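4.2 House rules for tidying tasks

When we began at Ombridge we had no written rules at all, and I'll admit it showed. Two of us could watch the same run and give it different marks. So we sat down in October with the Civero checklist, crossed out the bits meant for factory floors, and kept what made sense in a living room.

The first rule is about speed. Near soft furniture the arms are held to 90 mm per second, and the base doesn't move while either hand is touching fabric. We did try 400 at first (the default on the Zatine controller), and I wouldn't recommend it!

The second rule is about what counts as loose. Cushions belong to the sofa and stay put unless the task names them. Clothes, towels and other bits of cloth are fair game, even when they're nearly the same colour as the seat – and that is where most of our arguments started. Figure 3 shows the sort of layout I mean. 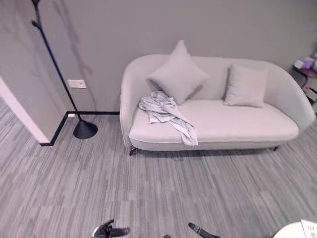
Figure 3. Loveseat with two cushions and a crumpled light grey-blue cloth at the left end of the seat; grippers in the foreground.

The last rule covers floor lamps and anything else that might topple. We keep the planned arm path 56 cm clear of them, which is stricter than Strickland asks for, and I'd still like it wider.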